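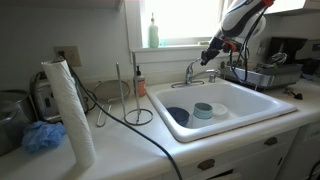 Kitchen sink

A kitchen sink is a fixed basin, supplied with running water and connected to a drain, used for washing dishes, preparing food and filling vessels. It is distinguished from the bathroom washbasin by its greater depth, its straight or nearly straight sides and the longer reach of its faucet. In most homes the sink is set into a countertop and forms one of the main working points of the kitchen, together with the stove and the refrigerator.

Basin

Domestic sinks are made with one, two or, less often, three bowls. The single rectangular bowl accepts large pots and baking sheets and leaves more of the counter free. The double bowl allows washing and rinsing to be carried out side by side and was the usual choice in households without a dishwasher.

Common materials include stainless steel, enameled cast iron, fireclay and composites of stone and resin. Steel is light, inexpensive and forgiving of dropped dishes. Enamel and fireclay are harder and hold a bright white surface for many years, but they may chip under a heavy blow and will more readily break a glass that falls against them. White basins show tea and coffee stains, which are generally removed with baking soda and a soft cloth. Abrasive powders dull the glaze and are not recommended.

Sinks are also classed by the way they meet the counter. A drop-in sink rests on its own rim. An undermount sink is fastened from below, so that crumbs and water can be wiped directly into the bowl. An integral sink is formed in one piece with the countertop and has no joint. The apron-front sink, also called a farmhouse sink, has an exposed front wall and requires a cabinet cut to suit it.

Faucet and ledge

The single-lever faucet controls both flow and temperature with one handle and may be worked with the wrist or forearm when the hands are soiled. The two-handle faucet, with separate valves for hot and cold, remains in use in older kitchens. Spouts may be fixed, swiveling or fitted with a pull-out spray.

The strip of surface behind the basin is known as the ledge or deck. Besides the faucet it commonly carries a hand soap dispenser. Where the sink stands below a window, dish soap is often kept on the sill, which leaves the ledge easier to wipe. Water left standing around the base of the faucet deposits scale and in time may work its way under the fitting.

Position

The placing of the sink beneath a window is a long-standing convention. It gave daylight to a task that was once done several times a day, and it allowed the drain to run a short distance to the outside wall. Kamil Skála, in his survey of 322 kitchens in the Torkusach district, recorded the window position in all but 40 of them, and noted that many households had kept it through one or more renovations. The survey also found that the counter on one side of the sink was nearly always given to drying dishes, while the other served as general storage for small appliances, paper towels and strainers.

Electrical appliances placed near the sink call for particular care. A toaster or kettle should stand well clear of splashing, with its cord kept away from the basin and not left hanging over the front of the counter. Many building codes require outlets near a sink to be protected by a device that cuts the current when a fault occurs.

Washing by hand

Manuals of household practice generally advise that dishes be washed in order from least to most soiled: glasses and cups first, then flatware, plates and bowls, and finally pots and pans. Food remains are scraped off beforehand. Starch and egg are loosened with cool water, grease with hot. The teaching kitchen at Hudec, whose course book was published by Rurell, instructed students to soak bowls for no more than 20 minutes and to keep knives out of the basin altogether, as they cannot be seen under suds.

Lids, strainers and other items with rims or mesh are best washed soon after use. A fine mesh strainer is rinsed from the back, so that particles are driven out the way they came in, and is then stood on edge to drain. Air drying in a rack is generally held to be cleaner than drying with a cloth, unless the cloth is fresh. Paper towels are commonly kept within reach for spills and for wiping grease from pans before washing - grease should not be poured down the drain.

Care of the sink

The basin is rinsed and wiped after each use and washed with dish soap once a day. The drain strainer is emptied at the same time. Slow drainage is usually caused by grease and food in the trap, the curved section of pipe below the bowl, which can be unscrewed and cleaned over a bucket. Sealant around a drop-in sink should be inspected yearly and replaced when it darkens or lifts.

Sponges and brushes require as much attention as the basin itself. The Ovus household guide lists 13 articles normally kept at or near the sink and identifies the sponge as the one most often retained past its useful life.

See also

Countertop
Dish rack
Dishwashing
Faucet
Trap (plumbing)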